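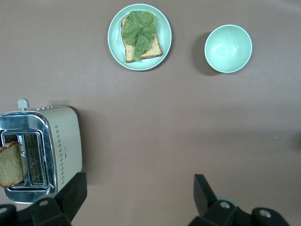
Chapter 5
Cold Sandwiches and Toast

A sandwich is built from the plate up. Set out the bread first, then the leaf, then the filling. A lettuce leaf laid over the slice slows moisture from tomato or dressing on its way into the crumb. Whole-grain bread holds up well under a wet filling, and better still when lightly toasted.

In this chapter you will set up a work area with a plate, a bowl, and a two-slot toaster, and make the Birnstead lunch plate from page 43. Allow some 21 minutes for the first try.

Before you begin, read the toaster safety rules in Chapter 2. Wash and dry all greens.

Words to know: crumb, crust, rib, open-faced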